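Pre-session checklist for the two-arm table, with my comments

I run through this list before every recording block on the bag task, and I've been filling in the comments column for long enough that it has gotten wordy. Dirk Verstraete asked me to type it up so the Drolside people can use it too. Items marked OK passed when I last went through. Items marked FIX need something. Everything else is me talking. 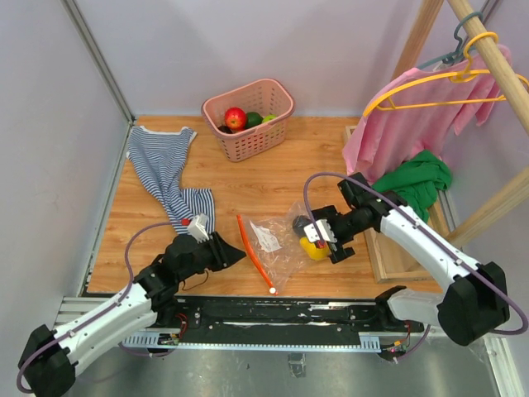
Reading time: 3 minutes

1. Emergency stop within reach of the operator's chair. OK. Press it, watch both arms go limp, reset it. Do this with your other hand under the left forearm, please, it drops faster than you'd think!

2. Purple cables. OK. Both should have enough slack at the elbow to go through the full reach without tugging on the red connector at the camera. I move each arm by hand to its farthest corner and look at the connector the whole time. If it shifts at all, stop and redo the loop.

3. Thin wires near the tabletop. FIX. I want the black one on the left clipped up higher. It hasn't snagged yet but I keep catching myself watching it when I should be watching the gripper.

4. Mounting rail screws. OK. Quarter turn with the long key, no more. Dirk stripped one in December and we lost a whole afternoon (he'll tell you it was already going).

5. Camera mounts. OK. Wiggle test on both. A loose mount is worse than a dead camera, because a dead one you notice right away and a loose one just quietly ruins everything you record.

6. Boards at the front. OK. Look for wires poking out where a sleeve could hook them. Roll your sleeves up anyway.

7. Clothes rack and hangers. OK. Push the post gently, and if it rocks, fix it before you power up. The rack belongs to a different task, the Skikell one, but we leave it in so the model gets used to seeing clutter. Same goes for the striped garment and the pink basket. Move them between takes, a little or a lot, just keep them out of the elbows' way.

8. Grippers. OK. Open and close each one fully, 2 times, and listen. A click is fine, a grind is not. Wipe the fingertips, too. Crumbs of old tape on a finger will change how the slider gets pinched, and then you've taught the thing to pinch with tape on.

9. The bag. This is the one people rush, so slow down! Run the slider end to end by hand before you hand it to the arms. I retire a bag when the slider sticks or the plastic gets a tear. The bag does not have to start in the same state every time. Shut, wide open, partway, I want all of them.

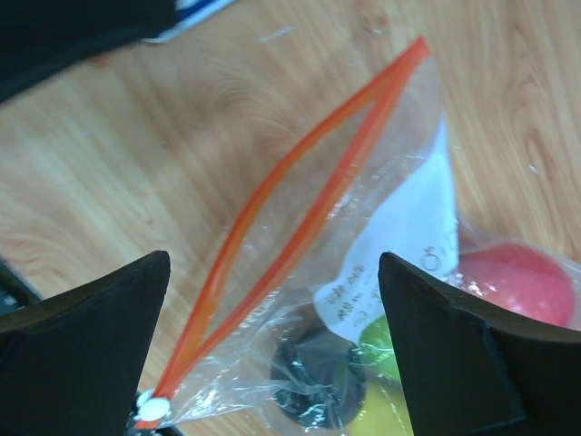
Should I throw out a take where the gripper missed the slider on the first try?
Keep it as long as the operator recovered and finished the job. Mark it "retry" in the log. We throw out takes where someone reached in by hand, where a camera froze, or where the arm hit the table hard enough to make you jump.

10. Wrist camera view. OK. Check the live picture before every block. You want both fingertips showing and the orange closure sharp enough that you could point to its edge. Lettering on the bag can be blurry, I don't care about that.

11. Play produce. OK. Look it over for cracks and sharp seams. Change what goes in the bag and what stays in the basket, and please don't settle into a favorite. I did, and Vandenberghe spotted it in the data before I did, a bit embarrassing.

12. Disk space and log. OK. A full block is 70 takes. We kept 49 from my last one, a decent rate for a clear bag under bright light. Glare is the main thing that costs us, so if the plastic is throwing light straight into a camera, turn the bag a little and carry on.

13. Operator. Yes, you're on the list. Swap out when your hands get tired. Tired hands make jerky takes, and the Sadex export will happily pass jerky takes along to training without a peep.

Still open: item 3, plus a second long key so Dirk and I can stop stealing the one we have.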